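Liyanage Board Sorting Cell: Setup and Care
Section 4. Tray, wrist camera and gripper fingers

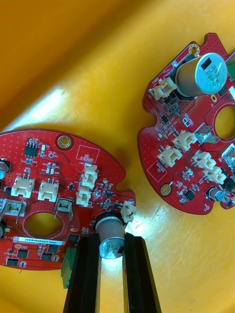 Figure 4-1. Wrist camera view of round driver boards on the yellow tray, gripper fingers at bottom.

This section covers fitting the tray, checking the wrist camera and setting the fingers. Do it at first installation, after any change of fingers, and whenever the cell has been moved. Read Section 2 (Lockout) first.

You will need:
2 mm hex key
Lint-free cloth
Tray gauge (supplied in the Tonduvon tool roll)
Scrap boards of the type to be sorted

CAUTION: Keep hands out of the cell while the arm is enabled. The fingers can close without warning when a pick routine is paused.

4.1 Fitting the tray

1. Move the arm to PARK and press the stop button on the pendant.
2. Wipe the tray and the shelf under it. Light scuffs on the tray are acceptable. Replace it if it is cracked or bowed.
3. Set the tray against the rear stops and push until both latches click.
4. Place the tray gauge in each corner. If it rocks, loosen the latch screws, reseat the tray and tighten again.

4.2 Checking the camera view

1. Release the stop button and jog the arm to VIEW. Set jog speed to 300 or lower on the pendant scale.
2. Lay the scrap boards on the tray with the components up. They can lie at any angle but must not overlap.
3. Open the Camera page. Both fingers should come up from the bottom of the picture, one on each side. If one is missing, go to 4.3.
4. Look for glare on the tray. A white patch on bare tray, like the one left of center near the top of Figure 4-1, can be left alone. If it covers a label or a mounting hole, turn the lamp hood until it clears.
5. Check that the label on a board can be read. In Figure 4-1 the number 25DRV040022C0407 is on the white sticker below the center hole.

NOTE: Boards of this type also carry a printed box marked QC STICKER. The box is not the serial label. Do not train the reader on it.

4.3 Setting the fingers

1. Move to PARK and press the stop button.
2. Loosen the two screws at the base of each finger. Do not remove them.
3. Push each finger fully into its slot and tighten the screws evenly.
4. Return to VIEW and repeat 4.2, step 3.
5. Run TEST PICK on a scrap board, once at each end of the tray.

CAUTION: Do not teach a grip point on a capacitor, a connector or the terminal block. Tall capacitors stand up between the fingers on some boards and can be bent over if the arm comes down too low. Raise the approach height before changing anything else.

If TEST PICK fails 2 times in a row, stop and write down the error code before you clear it. The Jutallow controller keeps only the last code.

4.4 Care

Wipe the camera window at the start of each shift. Do not use solvent. Check the finger screws weekly.

Revised 26 February 2020, D. Turcotte. Checked by Joon-young Geum, Skeltirholm service desk.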